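Flumbridge Sewing and Mending Circle
Minutes of the summer meeting, 2026-06-27
Taken by Barbara Jasińska

Hello all! I'm on minutes again, so apologies in advance to those of you who like them short. We got going a little late while people found parking (the lot behind the hall is still half dug up), and Troels Lund chaired.

Present: 16 of us, which filled the back room nicely. Regrets from the two Esfahani sisters, who are away at a wedding, and we all want to see pictures of the dresses.

Last meeting's minutes
Approved, with one correction. I wrote that the ironing boards would be replaced, and what we agreed was that the covers would be replaced. Sorry! The covers are on now and they're a big improvement, although the blue one slides if you lean on it.

Room rent
The hall wants 90 dollars a session starting in September. There was some grumbling, mine included, but Troels had called two other places and both were higher, and one of them doesn't allow irons at all. We voted to stay put. He's going to ask if we can have the tall cupboard by the kitchen thrown in, so we can quit hauling the thread boxes back and forth in our cars.

Machines
The old Meso machine is skipping stitches again. I've cleaned it, changed the needle, rethreaded it and said a few things to it I won't put in the minutes. Troels thinks it's the timing. We agreed to take it over to Grernier for a look, and if the repair comes to more than the machine is worth, we'll let it go for parts. Please don't use it in the meantime, even for "just a quick hem." The two newer ones are running fine. Somebody has wound a bobbin with three different colors of thread and I would love to know who, mostly out of admiration.

Mending afternoon
We had a long talk about this one. The last mending afternoon was lovely but the line got out of hand, and a few people waited ages and went home with their jeans still ripped. So next time we'll hand out tickets at the door, one item per ticket, and when the tickets are gone, they're gone. Zippers on winter coats will be by arrangement only. I know that sounds strict, but a coat zipper can eat the whole afternoon and you all know it.

There was a suggestion that people sit down and do the easy part themselves with one of us beside them. I really like this! Buttons and straight seams would be perfect for it. We'll try it at one table and see how people take to it.

Fabric for the drawstring bags
We're carrying on with the cloth bags for the library's book sale, and we settled a few points so that everybody's come out more or less alike. Wash the fabric before you cut it. Double fold at the top for the channel, and please backstitch on both sides of the opening, that's where they tear.

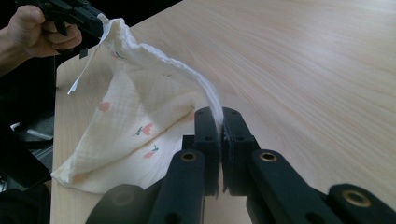

For cord, we're going with plain cotton for now. The ribbon looked sweet but it slips open as soon as there's anything heavy inside, and books are heavy. Cut it longer than you think you need and knot the ends before you thread it through. I keep a big safety pin in my kit for threading, so borrow mine if you're stuck.

Sizes: one that takes a paperback and one that takes a big picture book. Troels has made cardboard patterns for both and they're in the green folder. Trace them, please, and put them back in the folder when you're done.

Money
We have a bit under 3000 dollars in the account, mostly from the spring sale. We agreed to spend some of it on two good pairs of shears and a decent lamp for the corner table, where it's so dark that I sewed a sleeve on inside out. Troels will price lamps.

Anything else
The tea urn leaks. Put a saucer under it.

Scraps smaller than your hand can go in the sack under the window for pillow stuffing. Bigger pieces go on the swap shelf.

A question came up about starting a beginners' evening. Lots of interest, but we couldn't agree on a night, so I'm passing a sheet around at the next session. Write down what suits you.

We wrapped up just before 8 and I drove home with the box of lost buttons, so if you're missing one, call me.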